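Jamus support › Open tickets › Tracking
Subject: Position track drifts, then jumps, when grippers are held low over the work surface
Opened by: Antigoni Lambrakis
Project: Jokham (student project, garment folding)
Status: Solved, left open for a question
Priority: Normal

We are a student group recording cloth folding with a pair of hand-held grippers. The recordings go through Jamus to get the path of each gripper, and then into Zomeo for training. Since we moved to a new work area the paths have been poor.
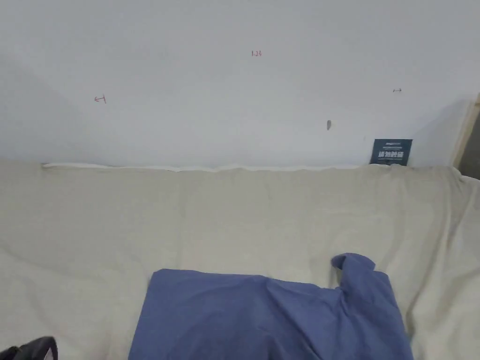
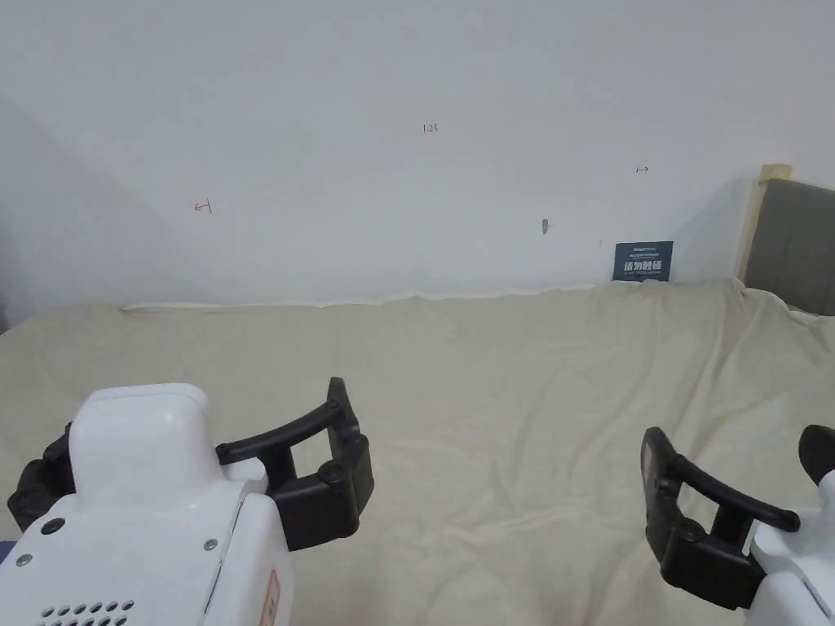 The fault shows up as a slow slide followed by a sudden jump. On playback the left gripper appears to sink into the surface over several seconds, then snaps back to where it should be. The right one does the same but less often. In our old area we had a patterned table cover and shelves behind it, and we never saw this. At the new one the wall is white with a few small red pen marks and a navy sign low down on the right, and the cover is plain cream from the wall forward. My guess is that Jamus has very little to hold on to once the cameras are pointing down at the cloth, but I would like to rule out the hardware first.

Details
Grippers: two, both on the same firmware
Jamus: current release, default settings
Recordings affected: most of the 74 made at the new area
Size of the jump: up to 40 mm, measured in the Jamus viewer
Recordings from the old area still process correctly with the same version, so I don't think it is the update.

What I had tried before opening the ticket
Restarted both grippers and the laptop. No change.
Cleaned the lenses. No change.
Swapped left and right hands. The worse track stayed with the left hand, whichever gripper was in it.
Repeated the calibration with the printed board. It passed on both grippers, and the fault was there on the next recording.

Reply from Jamus support

Thank you for the clear report. The hand swap is useful and suggests the grippers themselves are fine. Could you please send one affected recording with its log, and tell us the following:
Does the track fail at the same point of the fold each time?
Is exposure set to automatic?
Does the fault appear if you hold the grippers still over the cloth?
Please don't change the calibration again for now.

Antigoni Lambrakis

Log and recording uploaded. Answers in order.

It fails mostly at the start of the first fold, when both hands go down to pick up the near edge. There is a second weak spot when the garment is smoothed flat afterwards.

Exposure is automatic. We have never changed it.

Holding still is fine. I held both grippers over the cover and the track stayed put. Moving slowly sideways over bare cover, with no garment down, brought the slide back. With the blue garment down it was a little better, although not good enough to use.

Reply from Jamus support

We have looked at the log. The number of tracked points falls very low at the moments you describe and the software carries on from the motion sensor alone. That is the slide. When the view lifts and the wall marks come back in, it corrects itself, and that is the jump.

Two suggestions. First, fix the exposure at a value that keeps some texture in the cloth. On automatic, a pale surface is often recorded too bright and the weave disappears. Second, put some printed material where the cameras will see it throughout the fold. Ordinary pages of text are fine. They should be flat and must not move during a recording.

Antigoni Lambrakis – fixed exposure

Did the exposure on its own first so that we would know which change did what. I lowered it until the wrinkles in the cover were clear in the preview and locked it there on both grippers.

Made seven short recordings with the same garment and the same fold. The slide is smaller in all of them. The jump is still there in most. The footage is darker than our earlier material and I don't know yet whether Zomeo will mind.

I also found that one of the overhead lights had been off during part of the earlier work. It is on for these and will stay on.

Antigoni Lambrakis – printed sheets on the wall

Taped pages of text along the wall. This helped when the grippers were held level and did nothing when they were tilted down, as the wall is then out of view. Took the sheets down again. The wall belongs to the department and we were asked to keep tape off it anyway.

Antigoni Lambrakis – patterned strips on the surface

Mr Stankevičius, who supervises the project, suggested cloth strips instead of paper. Paper lifts at the corners when a sleeve is dragged across it. We cut strips from an old checked tablecloth and stitched them along the left and right sides of the cover, outside the area where the garment goes. The middle is left plain so that the garment outline is still easy to find.

First try was not good. The cover itself was creeping forward as we worked, and the strips went with it, so the whole track moved. We pulled it tight, pushed the back edge down against the wall and clipped the front edge underneath. After that it stayed where it was.

Repeated the fold with exposure still locked. No jump in any recording. There is a small slide during smoothing, too small to matter for us.

Reply from Jamus support

Good to hear. Your point about the cover creeping is a useful one and we will add it to the set-up page. For the remaining slide you could try lifting the grippers slightly between strokes when smoothing. As for the older recordings, you can reprocess them with the low-feature option switched on. It will rescue some of them. Any that stay on the motion sensor for a long stretch should be left out.

Antigoni Lambrakis

Reprocessed the old set overnight. Some came back usable, mainly the ones where whoever was folding had looked up often. The rest we will record again in February, when we have the area for longer.

Notes for the group, so they are in one place:
Lock exposure on both grippers before the first recording of a session.
All overhead lights on.
Cover pulled tight and clipped at the front. Check it again after every change of garment.
Keep the strips clear. A sleeve lying over one is enough to bring the slide back on that side.
Watch one recording in the viewer before making any more.

One question remains, and I would like to keep the ticket open for it. Can the low-feature option be switched on for the left gripper only? The right one is fine without it, and processing takes much longer with it on.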